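Section 2: Planning your purchase

Before you put your name to an order for the Clullow two-arm bench set, do sit down with a cup of tea and work through the steps below. They were first put together by Ragnvald Tveit at Plurkness, and the prices were last checked on 2026-04-21. Budget for the whole table, please - the trays and plates as well as the arms. 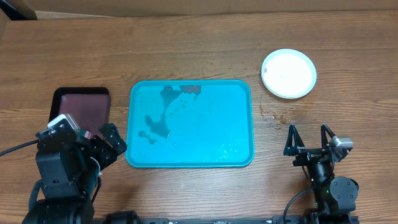

A blue tray and a round white item on a wooden tabletop, in both views.

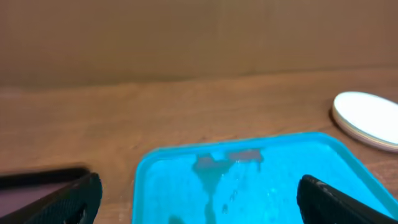
Do I need to buy both arms at once?
Most small workshops are better off doing so, as the pair shares one order, one delivery and one set-up visit, and adding the second arm later means paying for delivery and the visit all over again.

2.1 Working out the sum

1. Start with the figure on your Clullow quotation. Write it at the top of a clean sheet and leave plenty of room underneath.
2. Add 400 pounds for delivery and the set-up visit.
3. Add what you expect to spend on trays, plates and other tabletop bits. Ordinary kitchen ones will do nicely, and it's well worth getting a few spares of each in the same colour while the shop still has them.
4. Put 2,000 pounds aside for the first year's spare parts. Gripper fingers and cables are the usual calls on this money, though you may well find some of it left over when the year is up.
5. Ask Salazar for a price on the yearly service plan, and write it on a line of its own so that it doesn't get muddled with the spares.

Note: Quotations stand for 30 days. If yours has run out, ring us before you send the order and we'll gladly write you a fresh one.

2.2 Choosing the table

1. Measure the table you mean to use, and then measure the doorway too (we have all been caught out by a doorway at one time or another).
2. Check that the top is level and doesn't rock when you lean on it.
3. Decide whether you want a backdrop along the far side. Plain card is cheap to replace and does the job very well. The Stundis folding screen is sturdier but has to be ordered separately, and orders placed after June may take longer to reach you.

CAUTION: Do not order a glass-topped table. The base must be clamped down firmly, and glass may crack under the clamps.

Keep your finished sheet with the quotation. You will want both to hand for Section 3, Placing your order.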